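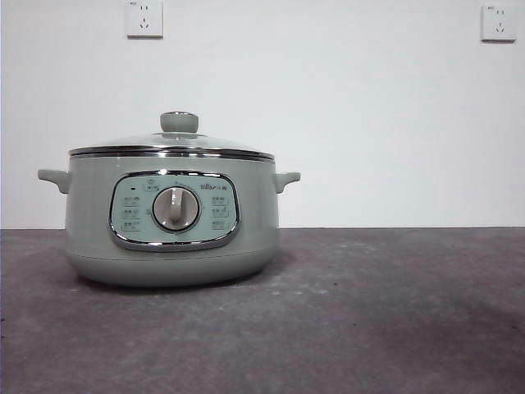 Electric cooker in sage green, with glass lid.

Kosico Lighting Support
Ticket 339
Product: Esteban five-arm ceiling light, restored, brass and opal glass
Customer: Hường Đoàn
Assigned to: Žydrūnas Uibo
Priority: Normal
Status: Closed

Reported fault
Light flickers when dimmed below half. Faint buzzing from the wall switch. At the lowest setting one or two lamps go out and come back on at random. No fault at full brightness. The fitting was bought restored in August and has been on the same circuit since installation. The flicker began on the first evening. Customer would like to know if the fitting should be returned.

Entry 1, Žydrūnas Uibo
Asked customer for the following: make and type of dimmer, wattage and type of lamps, number of other lights on the same switch, and whether an electrician fitted the light. Advised leaving the dimmer at full or off until we reply. Checked the workshop sheet for this fitting. Rewired with new three-core flex, new lampholders on all arms, earth bonded to the ceiling plate. Insulation and earth continuity tests passed before dispatch. Nothing noted against it.

Entry 2, Hường Đoàn
Dimmer is a Forkik rotary type, already in the wall when we moved in. The label on the back plate says leading edge, minimum load 80 W. Lamps are 11 W LED, all five the same, bought separately. There is nothing else on the switch. Fitted by an electrician, who said the wiring was sound but did not look at the dimmer.

Entry 3, Žydrūnas Uibo
Total load is 55 W. This is under the dimmer's stated minimum, and the dimmer is of a type made for filament lamps. Both points fit the symptoms. Lamp packaging needs checking as well. If it does not say "dimmable" the lamps will have to be changed whatever dimmer is used.

Asked customer to run one test before buying anything:
1. Switch off at the wall and let the lamps cool.
2. Move the lamp from the arm that drops out most often to a different arm.
3. Switch on, turn down to the lowest setting and note which arm drops out.
If the fault stays with the arm, suspect the lampholder. If it moves with the lamp, or is random, suspect the lamp or dimmer.

Entry 4, Hường Đoàn
Done twice. First time the fault moved to the new arm. Second time a different lamp went out altogether, one I had not touched. Box says dimmable, trailing edge recommended. Buzzing unchanged.

Entry 5, Uyên Lò, workshop
Read through the above. Lampholder ruled out in my view. The centre contacts on this batch are sprung and we have had no returns for poor contact. I would not take the fitting down. The opal shades are original and the gallery screws are easily overtightened when refitting, so the less it is handled the better. Finger tight and then back a quarter turn, if the shades do have to come off.

Entry 6, Žydrūnas Uibo
Recommended replacing the dimmer with a trailing-edge LED type whose minimum load is well below 55 W. Work to be done by an electrician with the circuit isolated at the consumer unit. If the new dimmer has a low-end adjustment, set it so that all lamps stay lit at the bottom of the travel. Did not recommend adding a filament lamp to raise the load: the lamps would not match through the opal glass, and the extra heat is unwelcome in old shades.

Entry 7, Hường Đoàn
New dimmer fitted Wednesday. No flicker, no buzz. Low end needed adjusting once. The lowest setting is a little brighter than I would like but all the lamps stay on.

Entry 8, Žydrūnas Uibo
The low-end level is a limit of the lamps. A lower wattage lamp may give a dimmer minimum; check it against the new dimmer's minimum load first. No return needed. Workshop sheet amended to include dimmer type in the notes sent out with the Esteban. Closing.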